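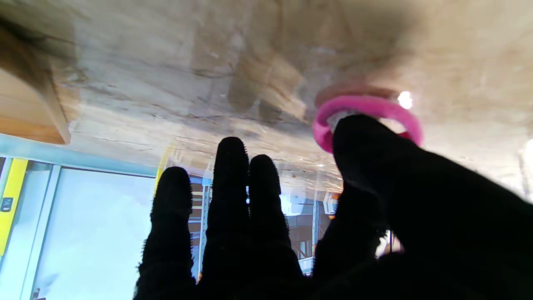 4. Setting Up the Ring Stacking Set

This section covers preparation of the work surface, placement of the base, and the order in which the rings are set out and put away. It applies to the Posness ring set and to the replacement rings sold separately by Skoltine. Read Section 3 (Unpacking) before you start.

4.1 Before you begin

You will need:
- the base board and post
- all rings listed on the packing slip
- a soft cloth
- a mild dish soap solution
- a flat table or bench, clear to the edges

NOTE: Rings from the older Jimico set have a smaller opening and do not seat correctly on the Posness post. Keep the two sets in separate bins.

4.2 Preparing the surface

1. Clear the table of cups, papers and loose parts.
2. Wipe the table with the cloth and soap solution. Wipe again with clean water.
3. Let the table dry fully. A damp surface causes the rings to stick and drag.
4. Check that the table does not rock. If it does, place a shim under the short leg and check again.
5. Turn off or move any lamp that shines straight onto the work area. On glossy tops, the reflection makes the edge of a ring hard to see.

CAUTION: Do not use solvent cleaners or furniture polish. Residue transfers to the rings and cannot be washed out of the softer colors.

4.3 Placing the base

1. Set the base board flat, long side facing the user.
2. Leave at least 13 inches between the board and the table edge nearest the user.
3. Insert the post into the center hole. Turn it clockwise until it stops.
4. Pull up gently on the post. It should not lift. If it lifts, remove it, clean the hole and repeat step 3.

CAUTION: Do not drive the post in with a mallet. The hole is unlined and the board may split along the grain.

4.4 Setting out the rings

1. Lay the rings flat in a single row, largest to smallest, left to right.
2. Compare each ring with the color chart inside the lid. Set aside any ring with cracks, flat spots or a raised seam.
3. Space the rings one finger width apart.
4. Pick up each ring by hooking a fingertip through the opening, or by gripping the outside edge between finger and thumb. Both grips are acceptable. Do not pinch the ring through the middle.
5. Lower the largest ring over the post and release it when it touches the board.
6. Continue in order of size. The last ring should sit below the top of the post.

NOTE: If the last ring sits above the post, two rings are out of order or a Jimico ring has been mixed in. Remove all rings and return to step 1.

CAUTION: The smallest ring is a choking hazard. Keep it away from children under three years.

4.5 Using the Quiambao tray (optional)

The tray holds the rings on edge and takes up less table space.

1. Place the tray to the right of the base board, slots facing up.
2. Put one ring in each slot. Do not force a ring into a narrow slot.
3. Leave the end slot empty. It is shaped for the post.

The tray is rated for 14 rings. Overfilling bends the dividers.

4.6 Cleaning and storage

1. Wash the rings by hand in warm water. Do not boil them or put them in a dishwasher.
2. Dry them on a towel, out of direct sun.
3. Unscrew the post counterclockwise and wipe it down.
4. Store the rings flat. Rings hung on a peg for long periods lose their shape.

Inspect the full set every 100 uses and replace worn rings. For part numbers, see Section 7.

Section revised 3 April 2019, F. Bozkurt. Replaces the February issue.

We use cookies to improve your experience on this site. By continuing to browse, you agree to our use of cookies. Accept | Manage settings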